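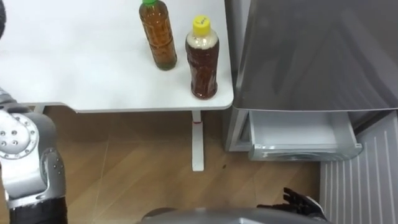
Tosby's right hand at the freezer drawer, kitchen task, seen from the head.

Skestesari Gallery: Teaching Tosby the Kitchen
Posted August 2021

Welcome to the kitchen page! If you came over from the arm-only pages, everything is bigger now. Tosby has two arms, two proper hands with fingers, and a head that goes where the driver's head goes, and we have been having a wonderful time with it in the Wada room. The photo at the top is from the drawer task, and the notes that follow go with it. I meant to write a line or two and kept going, sorry, but a few of you asked how a session works and I love talking about this stuff.

The drawer task
Close the freezer drawer from open, with the right hand, without the body touching anything. That is the whole instruction on the sheet. Kohei Katayama drove most of the takes and I drove the rest, which is a nice way of saying Kohei's are the ones you want to watch. We kept 47 of the 55 we recorded. The rest had a sync problem or a driver who stopped halfway to laugh, and those get thrown out with no hard feelings.

Driving
You put on the headset and hold a controller in each hand. Squeeze the grip and the robot's hand starts following yours. Let go and it stays where it is, so you can bring your own arm back to somewhere comfortable and squeeze again. We call that re-gripping, and a new driver does it constantly. After an afternoon or so you find you hardly need it, and your reach and the robot's reach start to feel like the same thing. It's such a good feeling! I still get a little jolt when I look down and see metal where my arm should be.

About that left arm
Have a look at the lower left of the photo, with the round joint plate and its ring of little holes. I love that view. When you drive, the left arm sits down there at the edge of what you can see, and you have to remember that it has an elbow and the elbow takes up room. On the drawer task the left arm has no job at all, so new drivers forget it exists. Then they turn the waist and it goes for a ride. Our habit now is to park the left arm first, say "left parked" out loud, and only then start with the right.

Fingers
The hands are my favorite part. Black, lots of joints, and much more patient than I am. For the drawer you don't need anything fancy: an open hand, coming in low, fingertips up toward the bottom edge. From there one driver will push with the fingertips and another will lay the palm against the front panel. We kept both kinds. I was worried that mixing them would confuse things, and Kohei thought a bit of variety was healthy, and so far I think Kohei has the better argument. We'll see when the next training run is done.

What slowed us down
Judging distance, mostly. A silvery door is lovely to look at and hard to read through a headset, with all those soft gradients and no marks to fix your eyes on. I kept stopping a hand's width short and then creeping. Kohei's trick is to watch the handle edge and ignore the door completely. I tried it and my takes got a lot smoother, although I still creep. The drawer is low, too, so you work with your chin down and your own rounded robot front rises up in the bottom of the view like a hill you have to see over. Tip your head a little less than you want to. It feels wrong at first and then it doesn't.

Moving by hand
We don't do everything by headset. For the arms-only warm-up we switch the joints to soft mode, take hold of the forearm and just walk it through the motion, the way you'd show a kid how to swing a bat. The controller records the joint angles while you push. It's great for big slow reaches and for finding out where the elbow wants to go. It's no use for fingers (you'd need six hands of your own), and your body ends up in front of the cameras, so hand-guided takes go in their own folder and never get mixed in with the others. I'd still tell any new driver to start there. Ten minutes with your hands on the real arm teaches you more about its weight than a whole morning in the headset.

Logging
Every take gets a ticket in Tiketti the moment it ends. Driver, task, hand used, start pose, keep or toss, and a free line for comments. The free line is where the good stuff is. A few from the drawer task:

"Came in too high, saved it."
"Nice one. Slow but nice."
"Palm version. Felt natural."
"Waist drifted, my fault."
"Best of the day!!"

That last one is take 31, and it really was. Kohei went in low, opened the hand early and made one smooth push with no second guesses. I have played it for everyone who has come through the door since, including somebody who was only there to read the meter.

A few driver notes, for those who asked
Park the left arm before anything else.
Take a breath between takes. The arms copy you when you're tired, every wobble of it.
Keep sessions short. We stop after 4 takes in a row and swap, even when the driver says they feel fine. I always say I feel fine.
Talk while you drive. The spotter can't see what you're planning, and "going for the drawer now" takes two seconds.
The spotter holds the stop button in the hand, not on a shelf, not in a pocket.
If you lose track of where the hand is, let go of the grip. It will wait for you.

Coming up
Opening the drawer is next, and I think it's the harder one by a mile. Pushing forgives you. Pulling means getting the fingers hooked behind the handle edge and keeping them there while the whole arm travels back, and in the headset you feel none of it. We've tried it a few times for fun, and I slid off the edge so often that Kohei started humming. After that we want to try a task with both hands, something where the left arm finally gets to come out of its parking spot. The plan is to have enough takes for a first real run by December.

If you've driven something similar and have a trick for the pulling motion, please write to me through the contact page. I read everything, and I'd love to swap stories.

More from Skestesari
Warm-up sessions, arms only
Headset setup and fitting
The Wada room
Back to all galleries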